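Buns, a Lid and a Stubborn Left Arm

Welcome, and thank you for stopping by! Many of you wrote to ask what happened with Adine, our two-armed kitchen helper at the Drenville workshop, so I've put up a few pictures of the bun job along with the story. We had planned 15 runs in March and called it off after 12, with two protective stops on the left arm, both of them at the lid.

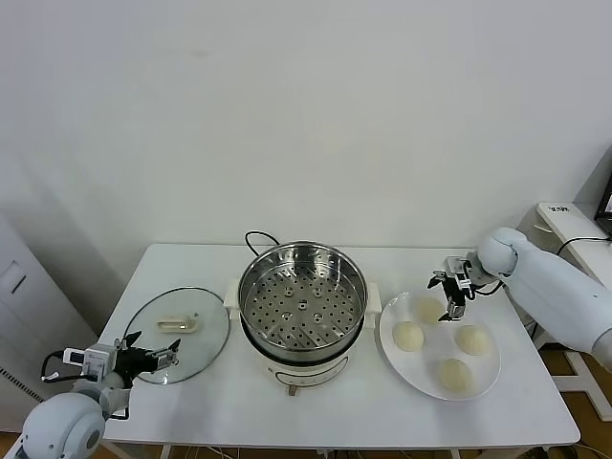 Buns on the plate, basket still empty.

The job is simple enough to tell. The right arm moves the buns over into the steamer, and then the left arm picks up the glass lid and sets it on top. It's the second half that gave us trouble, and I must say it gave us plenty.
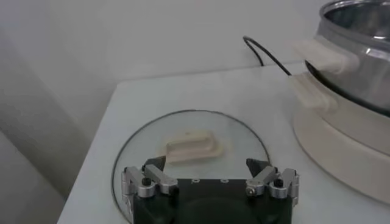 Both times the arm closed on the handle, started up and then froze with a wrist overload warning. We pressed the stop button, cut the power and left the lid where it was until the joints had been locked. (Please do the same at home, if you have an arm at home!)

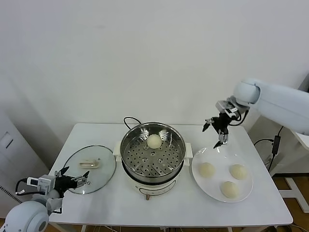 Our first guess was the weight of the glass, but the Wojcik force sensor in the left wrist had drifted, and it was reading a load even with nothing in the fingers. The right one checked out fine, bless it.

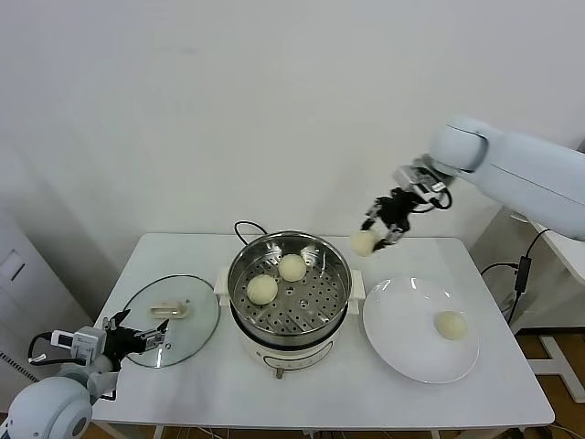

Shoshana Halvorsen
Workshop lead, Willska

A new sensor is on order, and we've added a zero check before every lift. Until it's fitted, one of us puts the lid on by hand, with both arms powered down.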